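Two arms are more than twice the work of one arm

27 August 2024

So the second arm is finally bolted down! I've been putting off this post because every time I sat down to write it, something else came loose, and a post about a working robot felt like bad luck.

If you missed the July updates: I'm building a two-armed tabletop robot in my corner of the Sandum workshop, on evenings and the odd weekend. The control boards are a pair of Tostenix ones I bought secondhand, and the code is a fork of Brodutance that I've bent pretty far out of shape by now (sorry to whoever maintains it). The whole thing is supposed to hand small objects from one side to the other. That's it. That's the dream.

The fingers took up most of this month. I'm on version 6. The first ones were solid and stiff and they knocked over everything they touched, so I went to an open lattice that bends around whatever it's holding. Getting the rungs right was a pain — too thin and they snap, too thick and you may as well be using a ruler. Each finger takes 90 minutes on the workshop printer, and there are four of them, and I forgot to mirror one. Twice.

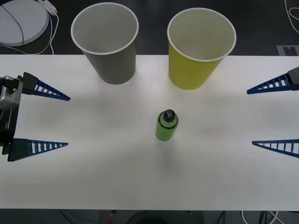
Once all four fingers matched, I moved on to the open position, which I had been guessing at. I like them to start really wide. It costs a little time on every grab, but I'd much rather wait an extra second than watch an arm plow into the thing it's supposed to pick up. I ran the open and close cycle 40 times on each side and wrote down where the tips ended up. The left side came back to the same spot every time. The right side drifts, and I'm pretty sure it's the screw on the mounting block, which I tightened with the wrong size driver because the good one was on somebody else's bench.

Cables are my other headache. I have a bag of 26 zip ties and a plan to use every last one, but I keep unplugging things to test them, so there's no point tying anything up yet. That's my excuse and I'm keeping it.

Next up is the actual handoff. The two arms don't share a clock, so right now each one has its own idea of when "now" is, and I need to sort that out before I let them anywhere near each other. I've been reading an old Győri kit manual that does it with a single trigger wire, and I think I can copy that with parts I already have. If the right side quits drifting I'll give it a try this weekend.

Recent posts
Printing fingers, round five
Why I gave up on the suction cup
Secondhand control boards: what I check first
A cheap bench light that doesn't flicker
July workshop notes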